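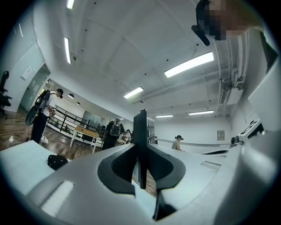 Ceiling lights and pendant lamps in a shared workroom.

The Case for the Lower Lamp

Most organizations that occupy a large open room give a great deal of thought to the floor and very little to the ceiling. Desks are drawn on a plan, moved, and drawn again. The lights are accepted as they were on the day the lease was signed. It is the position of this column that the order should be reversed, and that no furniture should be bought for a shared workroom until its lighting has been settled.

The usual fitting is the long fluorescent light, repeated across a white ceiling. It has earned its place. It is cheap to run, it reaches the corners, and a person reading a label or trimming a cable at a bench is well served by it. The Brurkmont office replaced its tubes in July at a cost of 29 dollars per fitting, and the bench staff reported no complaints afterward. For work of that kind we would change nothing.

The difficulty begins when the same light is asked to serve every purpose. A room that is equally bright from one wall to the other gives its occupants no indication of where to sit down and talk. Conversations are then held in the aisles, or beside the desk of a colleague who is trying to concentrate. Managers often respond by ordering partitions. At Hinuto, two partitions were installed and later removed when it was found that they blocked the air conditioning and did little for the noise.

A pair of round pendant lamps, hung low at the far end of a room, is a more modest remedy and in our view a better one. A lowered section of ceiling helps as well. People understand it without a sign. They lower their voices a little, they take a chair, and they leave when the discussion is over. The Corkico building has had such a corner for over six years, and it remains the most heavily booked part of the floor.

There are fair objections. Pendants collect dust, and they must be kept clear of ladders and tall shelving. Exposed pipes and mounted air-conditioning units limit where a cord can be dropped, and landlords are seldom quick to approve new wiring. Those responsible for a budget may also feel that lamps are decoration and should wait for a better year.

We would ask them to consider what is spent on office chairs. A good chair improves the day of the person who sits in it. A well-placed lamp is shared by everyone who uses the room, and it should appear in the first budget, on the same page as the desks.

Grīnberga Workplace Review | Contact the editors | Copyright 2018. All rights reserved. | Back to top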